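Collecting Demonstrations for the Marker Task
Varlow project, progress report

When we started in November we thought the learning part would be the hard part, and that gathering examples would be something we could squeeze in between classes. Well, we were wrong about that, and most of this report is really about the gathering! The task we chose sounds very small: take a marker by its upper end while it stands in a pencil cup, and lift it out. Each of us drove the arm by hand with the Kurnex controller, in sets of 10, and every example was saved with the views from 2 cameras, one fixed at the table and one at the wrist. 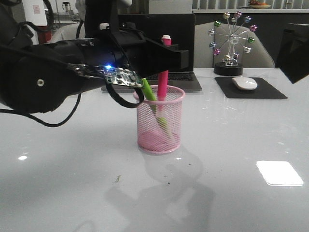
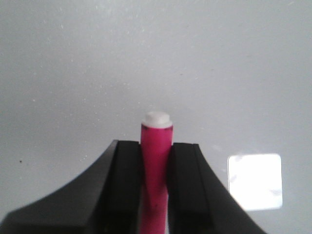 Figure 2. Pink marker and gripper, table camera first, then wrist camera.

We are very fond of the wrist view (it took us a long while to get the mount right), and it helps a lot with lining up the fingers. It has its troubles too, mainly the glare from the ceiling lights on that shiny white table, and we went back and forth over whether to cover the tabletop. In the end we left it as it was, hoping the model would learn to live with it.

After every set we sat down together and watched all 10 examples again, throwing out any where the driver had hesitated too long. That was slow, but kind of fun, and we got much better at driving. Next we would like to add a taller cup and let the markers lean more.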